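How to Run a Sorting Demonstration for Visitors

Prepared by Amerley Ofori, Firnport Open Day Office
Last revised 7/26/18

This guide is for staff who present the tabletop sorting station during open days at Firnport. It covers setup, the running order for a group, and resetting the table between groups. Presenters who are new to the station should first watch one full session led by Bent Ásgeirsdóttir.

Before the doors open

1. Confirm that the desk is level and that its feet do not rock.
2. Place two wicker baskets on the desktop. Leave open space between them for the items.
3. Lay out the cables so that they do not cross the visitor path. Walk the path once yourself.
4. Switch on the robot and allow it to complete its startup check. No one may stand within reach of the arms during this check.
5. Set the Bolger control screen to "Demo" and enter the group number.
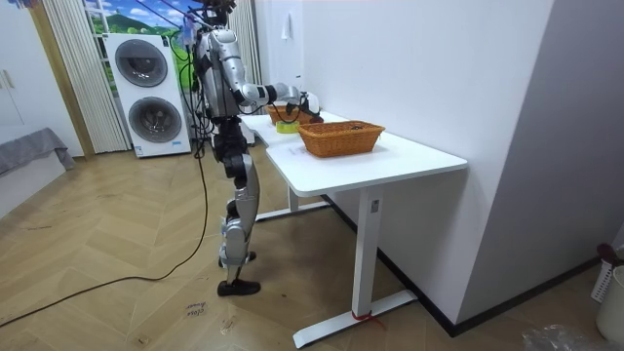
Groups are limited to 14 visitors. Larger parties should be split at the reception desk, and the second half sent to the Zesach hall until the first has finished. Each session lasts 50 minutes, including questions.

We use cookies to improve your experience on this site. By continuing to browse, you agree to our use of cookies. Accept | Manage settings

Running the session

1. Welcome the group and state the task in one sentence: the robot will sort the items on the table by kind.
2. Read the handwritten labels aloud. Visitors at the back often cannot see them.
3. Ask the group to say which basket each item belongs in before you start the robot. This works well with school groups and takes very little time.
4. Start the routine from the control screen. Do not speak over the first pick - visitors prefer to watch it quietly.
5. If the robot misses an item, let it try again. After two failed attempts, press "Pause," wait for the arm to stop, and move the item closer to the middle of the table.

Choose items that differ clearly in shape and color. Fruit and office supplies are the standard set. Items with loose parts should be avoided, as should anything that rolls freely.
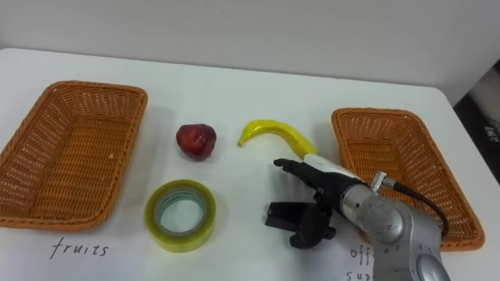

The sorting table with both baskets empty and the gripper open near the banana.

Answering questions

Visitors frequently ask how the robot knows what each item is. A short answer is enough: it compares what its cameras see with what it has learned from earlier practice. Technical questions beyond this may be referred to the Fukinik team, whose contact card is kept at reception.

Resetting the table

1. Press "Pause" and wait for the arm to stop fully.
2. Empty both baskets and inspect the items for damage.
3. Return the items to the space between the baskets. Their order may vary from one session to the next.
4. Check that the labels can still be read. Rewrite them if they have smudged.
5. Record the session in the log, including any pauses - the August schedule will be planned from these entries.

At the end of the day, switch off the robot, close the log, and return the control screen to reception.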